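Wrist camera pose jumps on server board, planner stops short of the socket lever
Posted in Perception and Calibration, 24 January 2020

Kekeli Laryea
We are doing a board teardown cell with Ferkach as the planner and a Dorkutham pose node feeding it from the wrist camera. The job is to bring the fingers up to the load lever on the CPU socket. The node matches a template of the socket frame and the memory banks. Close in, the yaw flips or the pose drifts, and Ferkach rejects the goal.

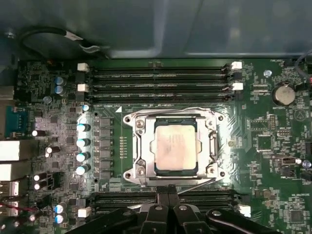
Wrist view near the socket, fingers at the lower edge of the frame

There are slots above and below the socket, and I think it mixes up the two banks. The log has 1,677 rejected goals. Is there a setting for this?

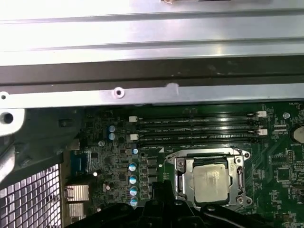
Replies (3)

Salamatu Korletey
Your gripper covers a lot of the lower bank in the first shot, so the template only gets a partial match there. Mask the gripper out and drop that bank from the template. For yaw, use the small white triangle by the upper left corner of the socket — it shows in both of your views. I would also ignore the bright case metal. Then set the pose filter to 7 frames and replan only when it settles.

zilladent_user
same problem here, went back to version 47 and it was fine

Sowah
Check your hand-eye calibration first. Ours was off after a tool change in November and it looked just like this. Take 60 poses, spread the angles, and don't use the old file.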